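The Last Bus to Holtthorpe

My grandmother kept her bus tickets in a biscuit tin, and when she died the tin came to me, along with the good teapot and a coat that had never fitted anyone. There were 1,676 tickets. I know because she had written the number on the lid in pencil, rubbing it out and putting it up by one each time she came home.

Nearly all of them were for the 113, which went from Manatham over the hill to Holtthorpe and back again, and which she rode every market day whether she needed anything or not. She liked the front seat on the left - you could see the sea from there, she said, if the hedges had been cut.

I took the tin with me that June and caught the bus myself. It was warm, and the driver had his window open, and a woman across the aisle offered me a plum from a paper bag as though we had known each other for years. I told her about the tickets. I hadn't meant to, but it was that sort of morning, and she was that sort of woman.

"She sat there," she said, nodding at my seat. "Always had a mint for you."

We went on up past the church and the Barasa tea rooms, and the hedges had been cut, and there was the sea, flat and pale and further off than I had pictured it. I ate my plum. At Holtthorpe I bought two buns and came straight home again, and that evening I found a pencil and changed the number on the lid. 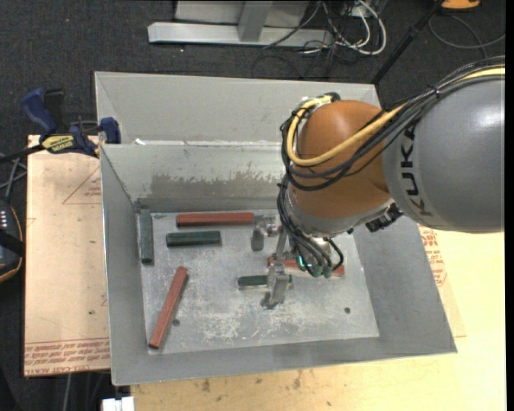
Orange and grey, with a yellow cable.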